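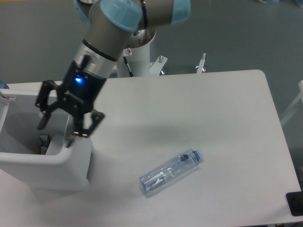
# Nostance: songs, demos and the bits in between

Hi! I'm Vlasta Hrnčiar, and I've been recording as Nostance since I left Flikberg, the loud band I played accordion and shouted in for most of my twenties. Nostance is much quieter (my neighbors agree). It's mostly me, a nylon-string guitar and a pump organ with 3 dead keys, plus Oluwaseun Ugwu on upright bass whenever he's in town.

This folder holds everything I'm happy to share from the *Plerent* sessions. Last updated 2019-05-13.

## What you get

- `songs/` – the finished album mixes, as WAV
- `demos/` – kitchen versions, some with the kettle on
- `stems/` – separate tracks for "Ezeani" and "Low Field"
- `words/` – lyrics and chords in plain text

The stems for "Ezeani" don't line up with the album mix! We cut a verse late and I never went back to trim the organ track. Slide it left until the second chorus matches and you'll be fine.

## Tuning

Nearly everything is in open D minor with a capo on 2. "Low Field" is a hair flat all the way through because the organ is, and we tuned to the organ. Oluwaseun still brings this up.

## Can I use this?

Sure, play them, cover them, chop them up. Put my name somewhere and send me a link, I love hearing these come back in a different shape. If you want to put one in an ad, write to me first, please.

## CDs

I pressed 400 and still have a box under the bed. Bring cash to a show, or email me and we'll sort out postage. The next batch of shows is in October, and I'll add the dates to `shows.txt` once the last two rooms write back.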